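Household Waste and Recycling – Frequently Asked Questions

Hernemley Residents' Services

When do I put my bins out?

Bins should be at the curb by 6 a.m. on your collection day. You can put them out the evening before, after 7 p.m. Your collection day is printed on the card that came with your bins. If you have lost the card, enter your address in the Clendari calendar on our website.

What size bin do I get?

The standard curbside bin holds 242 liters. Homes with five or more people can ask for a second one at no charge. Apartment buildings share larger containers, and the building manager arranges those with us directly.

My bin was missed. What should I do?

Check first that the lid was closed and that there was no car parked in front of it. If everything was in order, report it within 3 working days and we will send a truck back. Leave the bin out until it has been emptied. Reports made later than that are held over to the next regular collection.

Do I have to bag my trash?

Yes, for general trash. Tie the bags before they go in the curbside bin. Loose trash blows out when the bin is tipped, and we get a lot of complaints about litter on windy streets. Recycling is the other way round and should go in loose.

Small bins in bathrooms, bedrooms and home offices don't need a liner if you only use them for dry packaging. Empty them into the right curbside bin when they are full.

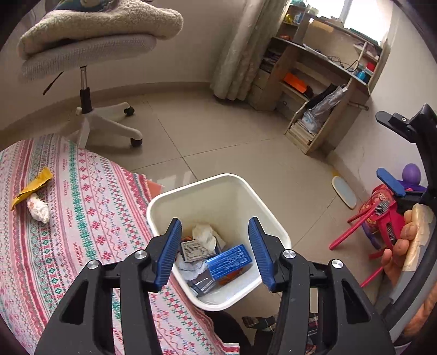 Cardboard boxes of any size can be recycled as long as they are clean. Flatten them first. A bit of tape or a label does no harm. Boxes with a heavy plastic coating go in general trash, and so do foil-lined packets and wrappers. If you scrunch a wrapper in your hand and it springs back, treat it as plastic film.

Can I recycle plastic film and bags?

Not at the curb. Film wraps around the rollers at the sorting plant and the line has to be stopped. There is a drop-off cage at the Gulix depot, next to the glass banks.

What about batteries and light bulbs?

Never put batteries in any bin – they can catch fire in the truck. Take them to the depot along with bulbs, paint and small electrical items.

How much does a bulky pickup cost?

The first pickup each year is free, up to 3 items. After that there is a charge, shown when you book. Mattresses must be wrapped. We don't take car parts, rubble or pianos.

Does the schedule change over the holidays?

Collections move back by one day in the first week of January. Cut trees are picked up that month if they are under six feet and have no stand or lights on them.

Can I get a smaller bin?

Yes. We keep a limited number in stock, and a swap takes up to two weeks. Rinse out the old bin before we collect it.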